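チケット番号：1647
件名：ボウル底のラベルが剥がれない／コンロの火が片側につかない
場所：Pellis 2階 236号室 キッチン
起票：Kazlauskienė
担当：Aivar Lukoševičius
優先度：中
状態：対応中（ボウルは継続、コンロは経過観察）

## 起票内容（Kazlauskienė）

10月に入ってから気になっていたことを2件まとめて出します。別々のチケットにすべきでしたら分けてください。

1件目。新しく入れたステンレスのボウル(Gremton経由で注文した目盛り付きのもの)の底に、商品ラベルが貼られたままになっています。内側の底、つまり食材が当たる面です。爪で角を起こそうとしましたが、表面の紙だけが薄くめくれそうだったので途中でやめました。無理に剥がすと糊が全面に残ると思います。洗剤とスポンジでは変化なしです。

2件目。ガスコンロの火が輪の片側につきません。点火はします。つまみを押し続けて手を離すと消えることもあります。バーナーの頭が茶色く焦げついていて、放射状の溝のあたりに何か固まっているように見えます。前の利用者が牛乳か煮汁を吹きこぼしたのではないかと思いますが、確認していません。

次の利用予約は今月後半に入っています。パン生地と煮込みをやるそうなので、ボウルもコンロも使います。

## 受付メモ（Aivar）

チケットは分けずにこのまま進めます。場所が同じで、作業も同じ時間にやれるためです。

先に質問です。

- ラベルが付いているのは全部のボウルですか。それとも一部ですか。
- 目盛りのある面に金属たわしを使った人はいますか。
- 火が消えるのは弱火のときだけですか。
- バーナーの頭を最後に外したのはいつですか。
- 鍋を載せる五徳の腕にがたつきはありますか。

返答があるまで、ボウルは生地や食品に使わないでください。コンロも、火が消える症状があるうちは使用を止めてください。ガスの元栓は閉めておいてもらえると助かります。

## 返答（Kazlauskienė）

目盛り付きの分は、ラベルが付いたままだと確認しました。ほかの重ねてある分はまだ見ていません。次に行ったときに見ます。

金属たわしは使っていません。黄色い布で水拭きしただけです。

消えるのは弱火のときが多いです。強火だと持ちますが、炎の高さがそろいません。一部だけ黄色っぽくなります。

頭を外した記録はありません。少なくとも私は外していません。部屋のノートにも書いてありませんでした。

五徳の腕は手で揺すっても動きませんでした。元栓は閉めました。

## 切り分け 1：ボウル

まず購入元のSulterに問い合わせました。Gremtonは取り次ぎだけで、商品の相談はSulterが受けています。聞いたのは次の2点です。

1. ラベルの糊は水で落ちる種類か、油で落ちる種類か
2. 内側の目盛りは印刷か、刻まれたものか

回答は翌日の午前に来ました。糊は水では溶けないので、温めて柔らかくしてから剥がしてほしいとのこと。目盛りは表面に刻んだもので、洗剤では消えないが、研磨剤で磨くと読みにくくなるという話でした。剥離用のスプレーは食器向けでないものが多いので勧めない、とも書いてありました。

これを受けて手順を決めました。

1. ボウルの外側から底を温める。40℃の湯を別の容器に張り、ボウルを浮かべるように置く。
2. ラベルの角を爪で起こし、低い角度でゆっくり引く。途中で紙が裂けたら止めて、もう一度温める。
3. 残った糊に食用油を塗って、しばらく置く。
4. 布で拭き取り、中性洗剤で洗う。
5. 糊が残っていれば3に戻る。

使わないもの：金属たわし、クレンザー、カッターの刃、メラミンスポンジ。メラミンも研磨なので、目盛りのある面には当てないこと。

ドライヤーで温める案もKazlauskienėさんから出ました。やっても構いませんが、底が厚いと時間がかかります。縁まで熱くなるので素手で持たないでください。今回は湯のほうでいきます。

作業は流しの横でやりたいところですが、湯を入れる容器が大きいので置けません。コンロの右の台を使います。コンロ側の作業と重なるときは、ボウルを先に片付けること。洗った後のボウルに焦げのかけらが入ると、また洗い直しになります。

## 切り分け 2：コンロ

症状を整理します。

| 確認したこと | 結果 |
|---|---|
| 点火の火花 | 出る |
| 電池 | 先月交換済み |
| 強火 | つく、炎は不ぞろい |
| 弱火 | 片側がつかない、消えることあり |
| 五徳のがたつき | なし |
| ガス臭 | なし（Kazlauskienėさん、17時ごろ） |
| 同じ階の別の部屋のコンロ | 正常 |

別の部屋で問題が出ていないので、建物側のガスの供給は後回しにします。火花も出ています。溝の詰まりか、頭の置き方のずれを先に疑います。焦げの色だけでは詰まりかどうか決められません。茶色くても溝が通っていれば火は出ます。

やること。

1. 元栓が閉まっていること、本体が冷めていることを確かめる。
2. 中央の小さいキャップを持ち上げ、裏の汚れを見る。
3. バーナーの頭が外せる型なら外す。固着していたらこじらない。
4. 溝を一本ずつ、木の串か乾いた歯ブラシでなぞる。金属の針は使わない。
5. 外した部品は重曹を溶かした湯につけ、ブラシで洗って完全に乾かす。
6. 切り欠きの向きを合わせて戻す。浮いていないか指で押して確かめる。
7. 元栓を開け、強火、中火、弱火の順に見る。

銀色の縁のリングは外しません。前に別の部屋で外したら爪が曲がって、戻すのに手間がかかりました。汚れは布で拭くだけにしてください。

黒いガラスの天板も同じ布で拭いて構いませんが、焦げのかけらを落としてから拭くこと。引きずると傷になります。白っぽい筋が見えても、照明の映り込みのことがあるので、角度を変えて見てから判断してください。

## 作業記録

**13時10分** 236号室に入室。ガス臭なし。元栓は閉。窓を開けた。

**13時15分** 着手前の確認。目盛り付きのボウルは内側の底に白い四角のラベルがあり、バーコードも残っている。バーナーの頭は茶色に焦げていて、溝の奥は上からだと見えない。

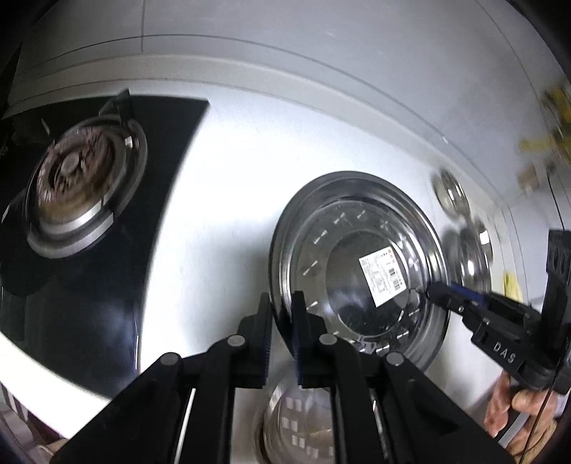 **13時25分** コンロを先にやることにした。手順の順番ではボウルが先だったが、部品をつけ置きする時間にボウルの作業を入れたほうが早い。台の上のボウルは流しの側へ移した。

**13時30分** 中央のキャップは手で持ち上がった。裏に黒い固まりがあり、串で触ると板状に剥がれた。頭のほうは少し固かったが、左右に軽く回したら外れた。

**13時40分** 溝を串でなぞった。詰まっていたのは奥側に集中している。数えていないが、片側がつかないという報告と位置は合う。手前側の溝は通っていた。

**13時50分** 重曹の湯に部品をつけた。この間にボウルに移る。

**13時55分** 湯を張った容器にボウルを置いた。最初は湯が多すぎてボウルが傾き、縁から少し入った。湯を減らしてやり直し。

**14時05分** 角を起こして引いた。半分まではきれいに剥がれ、残り半分で紙が二層に裂けた。温め直してから続けたが、糊は底の中央に残った。紙はすべて取れた。

**14時15分** 食用油を塗って放置。目盛りのほうに広がった分は先に拭いた。

**14時30分** バーナーの部品を引き上げてブラシをかけた。茶色は薄くなったが消えてはいない。焼けの色なので、これ以上は追わない。水を切り、布の上で乾燥。

**14時40分** ボウルの糊を拭いた。大半は取れた。指で触ると、中央にまだべたつきがある。油をもう一度塗ると予約前の片付けに間に合わないので、今日は洗剤で洗って終わりにした。

**15時20分** 部品が乾いたので組み戻した。一回目は切り欠きが合っておらず、頭がわずかに浮いた。回して合わせ直した。

**15時25分** 元栓を開けて点火。強火、中火は全周についた。弱火も全周についたが、奥側の炎がほかより少し低い。つまみから手を離しても消えない。6回繰り返して同じ結果。

**15時35分** 消火、元栓を閉めて退室。窓も閉めた。

## 経過（Kazlauskienė）

今日の昼に入って確認しました。コンロは弱火で鍋をかけて40分つけましたが、途中で消えませんでした。奥側の炎が低いのは私にもそう見えます。煮込みには支障ないと思います。

ボウルのほう、べたつきが残っている1個は「使用不可」の紙を貼って棚の上の段に分けました。紙はテープではなく、輪ゴムで留めてあります。またテープの糊が増えると困るので。

重ねてある丸いボウルも見ました。目盛りのないほうは内側にラベルはありません。外側の底はまだ見ていません。重ねてあるとはまり込んで抜きにくいので、次回、手があるときに見ます。

## 返信（Aivar）

確認ありがとうございます。

コンロは使用可に戻します。ただし弱火で消えることがまた一度でもあれば、その時点で使用を止めてこのチケットに書き足してください。そのときは溝ではなく、火を感知する側の部品を見ます。それは私では交換できないので、ガスの業者を呼びます。費用の見積もりは先に取っておきます。

ボウルは、べたつきの残る分に油をもう一度塗り、今度は一晩置きます。それで落ちなければSulterに交換を相談します。注文の控えが必要になるので、Gremtonからの納品書を捨てないでください。

はまり込んだボウルは、上のボウルに冷たい水、下の外側に湯を当てると抜けやすいです。叩かないでください。縁がへこみます。

部屋のノートには次のように書いておいてもらえますか。

> 吹きこぼしたときは、冷めてからキャップを外して拭く。頭を外したら切り欠きを合わせて戻す。
> 新しいボウルは底のラベルを確認してから棚に入れる。

## 残り

- [x] バーナーの溝の清掃
- [x] 弱火の連続確認
- [x] 室内ノートへの記入依頼
- [ ] ボウル1個の糊残り（油、一晩）
- [ ] 重ねてあるボウルの外側の底を確認
- [ ] Gremtonの納品書の保管場所を記入
- [ ] ガス業者の見積もり

次の更新は予約の利用が終わってから、Aivarが書きます。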